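Minutes of the Prillham Serial Writers' Circle
December 26, 2025
Back room of the Hnatiuk bookshop, with three members joining by phone

**In the chair:** Hryhorii Marchuk
**Minutes:** taken by me, as usual, with apologies in advance for the length

Hryhorii opened by thanking everybody for coming out so soon after the holiday, and for the cookies, of which there were a great many. He said he had half expected to be sitting there alone with the kettle, and it did him good to see the chairs filled. Apologies came from the two members who are traveling and from our poet, who has a cold and sent a very nice card.

The minutes of the last meeting were read and agreed, with one change. The title of the fantasy serial should have been written as "The Salt Stair" and not "The Salt Star," and I am sorry about that – it has been put right in the binder.

**1. The second book of "Etadden"**

Hryhorii gave us the news we had all been hoping for, which is that the second Etadden book is well under way. He has 12 chapters in a state he is willing to show people, and the rest in a notebook that he says only he can read. For newer members, Etadden is the long family story he has been giving away a chapter at a time on Zodley, the free reading site many of us use, and the first book finished there in July.

He would like to begin posting in the new year, but he is torn about how often. The first book went up whenever a chapter was ready, and readers were kind about the gaps, though a few of them did drift off. There was a long and very friendly talk about this. Some of us felt that a steady day each week matters more than anything else, even if the chapters are short. Others felt that a chapter posted tired is worse than a chapter posted late. One of our phone members said she will happily wait a month for a good one and then read it twice, and this got a round of applause.

It was agreed that Hryhorii will hold back until he has a few more chapters in hand, and that he will then post every second week. He asked us to be strict with him if he starts early. We promised, and I am writing it down so that we remember.

He also asked whether a new reader should be able to start with book two. Opinion leaned toward yes, with a short "the story so far" at the top of the first chapter. Two members offered to read that page without having looked at the first book at all, so he can see where they get lost.

**2. Translation**

Hryhorii writes in Ukrainian first and then makes the English himself, and he admitted that the English has been falling behind. He read us a paragraph in both, and although most of us could follow only the one, the other sounded lovely. He would rather not post the two languages months apart, as it makes the comments under the chapters hard to follow and somebody always gives the ending away.

The suggestion was made that the English readers in the circle could each take a chapter and smooth it, leaving his own turns of phrase alone wherever they can be understood. He was pleased with this and a bit nervous, and asked that nobody "fix" the grandmother's speech. It is odd on purpose. Chapters will be handed out by email, and anyone who finds they cannot manage theirs should say so early with no bad feelings at all.

**3. The circle's web page**

The page has been moved over to its new layout and is now much easier to read on a phone. The menu goes Home, Books, Serials, News, and Meetings, in that order, and the old Guestbook has been kept on its own page at the bottom, because several of us were fond of it.

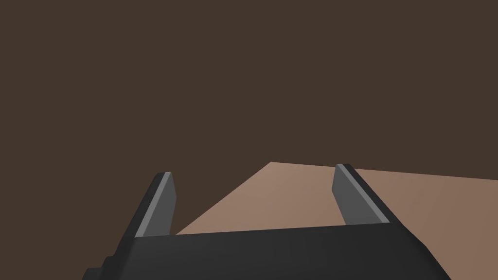
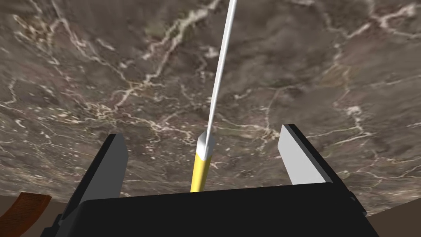
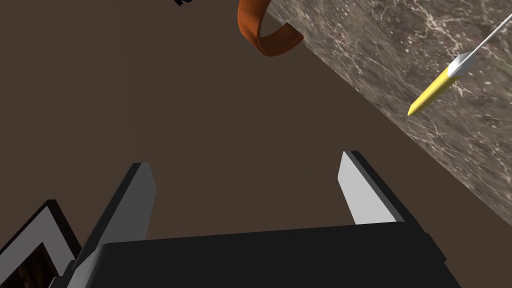 There are still some things to be done. The link to "The Salt Stair" goes to the wrong chapter, and the Serials list is in the order people sent their titles in, so the longest-running story is near the end. Members asked for it to be put in order of the author's last name. A note will also be added beside each title saying whether it is finished, still going, or resting. "Resting" was felt to be a kinder word than "abandoned," and I agree.

Every author is asked to send in a short paragraph about their own book, no more than 30 words, written as if for a neighbor who might like it. Please don't send the first page instead. We love your first pages, but they don't fit in the box.

**4. The printed sampler**

We talked again about a small printed sampler, with an opening chapter from each member who wants to be in it. The bookshop has kindly said it will keep a stack by the till. We settled on a first run of 30 copies, stapled, with a plain cover, and we can always print more if they go.

There was some back and forth over whether members who post on Zodley can also be printed. As far as any of us could tell there is no trouble with it, but Hryhorii will read through the site's terms properly before we send anything off, and he will report back. Poems are welcome too. I was asked to say this clearly, as it was left out of the last notice and our poet was rather hurt.

**5. Reading aloud**

We closed, as we like to, with some reading. We heard the opening of a new ghost story set in a ferry office, which was properly creepy and which we would like more of, please. After that came a chapter of "The Salt Stair," where the talk afterward was mostly about whether the brother should be told the truth now or later. The author took plenty of notes and would not say which way she was leaning.

**To do before next time**

- Hryhorii: finish the "story so far" page, and read the site terms
- English readers: look out for your chapter in the email
- All authors: the paragraph for the web page
- Me: fix the broken link, reorder the Serials list, send the sampler notice again with poems in it

The next meeting will be in the same room at the usual time. Somebody left a green scarf on the back of a chair, and it is behind the counter at the shop.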